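### 3.2 Keeping the simulated cell in step with the real one

The part of this work we enjoyed most was the upkeep. Our sorting cell at Troltgate has one arm, one tray and a work surface, and its simulated twin has to match it closely enough that a fault found in one can be chased in the other. Every morning before the first run, Jairo Puma checks the arm's zero position, wipes down the surface and measures the tray's offset from the base. The offset goes straight into the scene file, so the twin starts the day with the same layout as the cell.

Small errors matter a great deal! In April a loose bracket let the tray creep by a few millimetres over 300 cycles, and the arm began to clip the rim on its way out. We replayed the logged joint angles in the simulator, moved the virtual tray until the contacts lined up, and had the bracket tightened by lunch – a lovely result for such a simple method.

Colour and lighting took longer to settle. Yaneth Bermúdez rebuilt the surface materials so that the mat carries faint streaks and specks, and set the lamp so that shadows fall across it (Figure 4). The tray keeps its light rim and darker, stepped interior, and that contrast gives the corner finder a strong edge to work from. 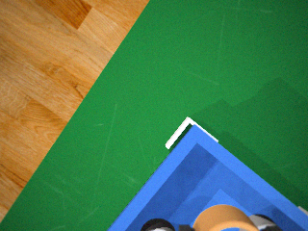

**Figure 4.** Simulated work surface with the blue tray, rendered with the revised materials and lighting.

We now repeat the full alignment every 60 hours of running time, and after any change to the mount. The routine takes 40 minutes, most of it spent waiting for the arm to warm up. Wilmer Ayala has since folded the steps into one script, Ccori, which stops if the measured offset and the scene file disagree.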